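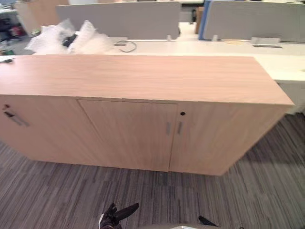
## Unit 2: Looking after the Cendura two-arm unit

Read this before your first bench session. The unit has a camera at the head and a smaller one at each wrist. Start-up is the same every time.

1. Check that the emergency stop is released and within reach.
2. Power the base, then the arms. Wait for the steady tone.
3. Open and close both grippers fully, with nothing between the fingers.
4. Run the head camera check against a piece of furniture with straight edges. A cabinet with bar handles does well, as the handles give the software short, sharp lines to find. Straight edges will bow a little near the corners of the picture. Leave this alone; the Cirnano software corrects it.
5. Write the result in the log under code 321.

### Wrist cameras
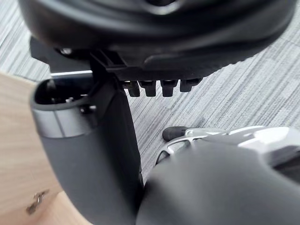
Wrist camera faults are mostly focus faults. The lens is set for objects a short way beyond the fingers, and a gripper close to the lens will look soft. Judge focus on the work. Under an office chair, the row of four black teeth below the seat edge is a good target, and so is the silver bolt head on the bracket plate. If neither can be made sharp, clean the lens with a dry cloth and try again before touching the focus ring.

Glossy and chromed parts give bright patches. Lower the exposure one step and repeat.

### Service interval

Grease the wrist joint every 36 hours of running time. Use the Adisov kit, part 1219, and wipe off any excess before fitting the cover.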